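Call for Participants: Everyday Hands Wanted for a Study on Teaching Robots to Open, Reach and Put Away

The Evasora project at the Odukoya Lab, Bilulwood campus 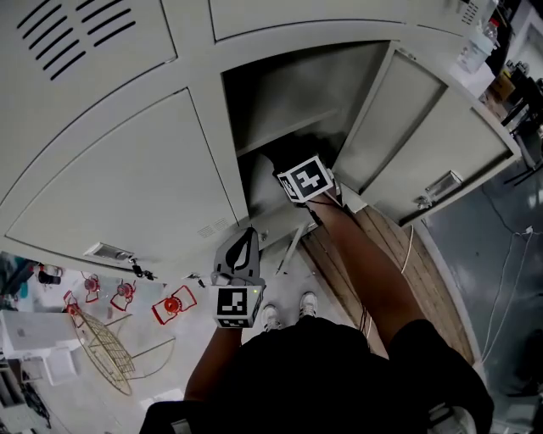 Nayeli Villca came to our first round of sessions thinking she would be bad at it, and wrote to us afterward: I kept apologizing for being slow at the locker doors, and then I found out the slow ones were the recordings you liked best. My advice to anyone signing up is to do it the way you would at home and stop worrying about the robot.

We have been passing that advice along ever since, and we would love to pass it along to you. We are looking for people to spend a session with us opening doors, reaching into compartments, and moving small household things from one place to another while wearing a camera on the head and holding a lightweight gripper. The white cubes with the black-and-white patterns are markers, and they let our software work out where your hand and the gripper are as you move. You will not be driving a robot. The robot learns later, from what you did.

A little about why we are asking. In our first round we collected 2,000 short recordings of people working with cabinets and lockers, and trained a robot arm on them. It did nicely on doors that were already open a crack and poorly on doors that were fully shut, and when we went back through the recordings we could see why -- most of our people had been lab members, who all open a locker the same brisk way. When we added just 200 recordings from visitors who had never been in the lab before, the arm began to manage closed doors it used to fumble. We would like to know how far that goes, and for that we need many more kinds of hands than we have among ourselves.

Who can take part: any adult who can sit or kneel near the floor for short stretches and lift a light object with either hand. Left-handed people are especially welcome, and so are people who have never held a tool like this and have no particular interest in robots. If kneeling is hard for you, please write anyway, as we can raise some of the tasks to table height.

What a session is like: you will spend 2 hours with us, including a practice period, plenty of breaks, and tea if you want it. We fit the head camera and the markers, you try the gripper until it stops feeling silly, and then we ask you to do a handful of tasks, several times each. Please wear closed shoes and sleeves that can be pushed up. Long hair should be tied back so it stays out of the camera's view.

Pay and privacy: you will receive a Rillurent gift card at the end of your visit, and you keep it even if you decide to stop early. The camera records your hands and whatever is in front of you, with no sound. We store recordings under a number, and you may ask us to delete yours at any time before the data set is released.

Sessions run through December, with extra places on Friday afternoons for people coming from work. To sign up, stop by Room 207 or leave a note at the front desk marked "Evasora study" with your name, the best way to reach you, and which hand you write with. Bring a friend if you like -- we can usually book two people back to back.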